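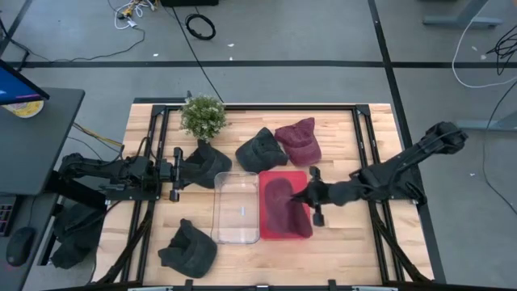 What is sorting by attribute? Sorting by attribute means placing each item in a group according to one property that has been chosen in advance, such as color, size or fabric, and ignoring every other property until the grouping is complete.

Textbooks > Household and Retail Storage > Part Two > Chapter 6: Sorting Headwear and Small Accessories

Chapter 6
Sorting Headwear and Small Accessories

6.1 Scope

Caps, knit hats, gloves and scarves are small, light and easily deformed. They are usually stored in mixed piles, and a mixed pile has to be sorted before it can be counted, cleaned or shelved. This chapter covers the sorting stage. Folding and stacking are covered in Chapter 7.

6.2 Choosing the attribute

Color is the usual first attribute for caps, as it can be read from any side. Two dark colors are harder to separate than a dark and a light one. Black and maroon, for example, are easily confused under warm lamps, and a sorter working with both should use neutral white light and compare the items side by side on a pale surface. A blond wood tabletop serves well.

Fabric is a poor first attribute. A textured, knit-like cloth can look smooth at arm's length, and the sorter has to handle each piece to be certain. Size is poorer still – most adjustable caps cover a range.

6.3 Containers

Each group needs its own container. The container should differ from its neighbor in at least one visible respect. A clear plastic bin next to a red tray meets this requirement; two clear bins do not, unless both are labeled. A shallow tray holds one cap flat without bending the brim. Deeper bins are preferred for knit hats, which recover their shape after being pressed.

Horgan's rule states that the containers are placed first and the items second. Unsorted caps are laid out in a loose row beyond the containers, crowns up, with space between the brims. The sorter then moves one item at a time, lifting by the crown. Lifting by the brim creases the stiffener.

6.4 Terms used in this chapter

Row: the unsorted items, spread in a single layer.
Target: the container assigned to a group.
Carryover: an item left in the row after its group has been closed.

A worked case, the Karninholm stockroom (640 caps, 32 bins), begins in Section 6.5.

Related chapters
Chapter 5: Labels and Label Placement
Chapter 7: Folding, Nesting and Stacking
Chapter 9: Shelf Depth and Reach

Prevden Textbooks – Contact – Copyright Clodagh Horgan and Prasert Panyasiri – Back to top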